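Review: The Cirodis open afternoon at Derkstead
Rating: 3 out of 5

I have now been to enough robot demonstrations to own a folding stool for them. Cirodis opens its Derkstead workshop to the public twice a year, and in March I went along to find out if an afternoon of watching a machine do office chores is worth giving up an afternoon of avoiding my own.

Tickets are $38, which gets you a name badge, a coffee voucher and a place behind the tape. Parking is free if you use the Drutstead side of the lot. The sign for it faces away from the road, so go slow.

The program has 2 parts. First comes a talk, with slides, in a room built for far fewer than the 100 people they let in. The talk was fine. I learned that balance is hard and that drawers are harder, and I came away thinking more kindly of my own knees. The slides had a lot of arrows.

Then they walk you over in small groups to see the humanoid at its desk, and this is the part you pay for. The task is opening and shutting a desk drawer. If you were hoping for backflips, adjust your hopes in the coffee line. 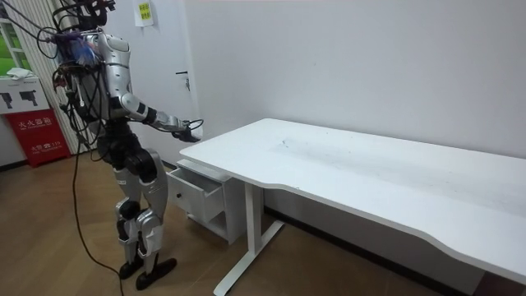
I liked that they hadn't dressed anything up. The robot wears its wiring on the outside, with a bunch of blue and purple leads high on its back and black cables running up and away over its head like a very serious marionette. The desk has scuffs on it. The little white drawer is empty, so if you came to learn what a robot keeps in its desk, I can't help you. At a trade show all of this would be behind a curtain with a fog machine. I'll take the cables.

As entertainment, it's slow. The hand goes toward the drawer with the care of someone reaching past a sleeping cat, and there are long stretches when the most active thing in the room is a visitor unwrapping a mint. I got hooked anyway. By the end of our turn I was leaning forward on my stool, silently rooting for a piece of furniture.

The staff took questions and gave straight answers, including "we don't know yet," which I heard more than once and trusted every time. A man behind me wanted to know when it could do his taxes. They were patient with him.

For comparison, the Fankhauser show I went to last year had music, lights and a robot that waved at everybody and did nothing else. It was louder and had better sandwiches. I remember the sandwiches.

Good: close view, honest staff, real work in progress.
Bad: hot lecture room, weak coffee, groups moved along too fast once things got interesting.

Kids under 10 will be done in five minutes. Anyone who has ever fought with a sticky desk drawer should go, and should bring a stool.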